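ok thread time. topic: I have lost an entire evening to a tablecloth and some blocks. typing fast bc kid asleep, laundry is not

background for new people. we do a play table at the Lunduston open house every November. toddlers thru maybe second grade. parents drink bad coffee, kids stack stuff. I said yes to running it again. why

last year's table = bare top, every block that hit it sounded like a gunshot. Dzintra Mägi was trying to give her talk next door and kept stopping mid sentence. so this year: cloth. thick one. white

yes white. I know. I KNOW. wanted oatmeal, store had white or a kind of mustard. went white. colors pop on it at least

also learned: a cloth needs weight at the corners or one kid pulls and the whole town comes down. currently using Clotach clamps, the small ones, 4 to a table. they pinch. fingers I mean. looking for somthing softer, send ideas

ok blocks. big wash tonight. 817 in the tub acording to the lid, I did not check, I am not checking. warm water, dish soap, old towel, spread out overnight. do not put the painted ones in the dishwasher, ask me about the yellow ones. RIP the yellow ones

sorting now. my whole system is fewer blocks out at once. last year we dumped the full tub on the table and kids just sort of swam in it. no building. one kid filled his hood
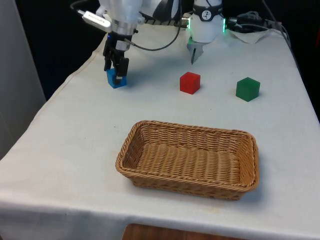
so the rule is start with red, blue, green. plain cubes. nothing else till somebody asks. Birutė Stankevičius taught me this when I was subbing in her room and it works on basically every age incl. my husband

no arches. no triangles. no little windows. those come out at half time when it gets whiny

and leave SPACE between them!! a kid will walk up to three blocks sitting apart and want to put them together. walk up to a finished tower and they only want to wreck it. which fine, but then the tower kid cries

games that cost zero dollars:
put the red one next to the green one
which one is hiding (cup over it)
can you move the blue one w/o touching the others
build what I built, 10 seconds to look

that third one gets the quiet kids. last year a girl did it for half an hour, tongue out the whole time, would not break for cookies

someone asked re: size. big enough that it can't go in a mouth, small enough for one hand to grab. if you're not sure get one of those choke test tubes, the cheap ones are fine. I toss anything chipped too. splinters, no thank you

someone else asked where I buy. mostly thrift. paid more than 31 dollars once for a boxed Amini set and the paint rubbed off on the cloth, so. the thrift ones have survived 20 kids already, thats your quality control right there

Justinas Mets is lending two low tables, bless him. Priit Šimkus says his van is free after 4. if both of those hold I am going to cry w relief

STILL NEED: second cloth (any color. not mustard). a lamp for the back corner, it's a cave in there by 5. tub with a lid that closes, mine is held on w a bungee

Coralie Tapsell if you're reading this you still have my good scissors

update: towel is soaked thru, moved everthing to a second towel, found one blue block in the dryer?? no idea

update 2: found a spare cloth. it has a gravy stain. it's going on the back table under the drawing paper and we will not be speaking of it

ok going to bed. if you've got a lamp message me, I can pick up tomorrow before school dropoff or any time after 6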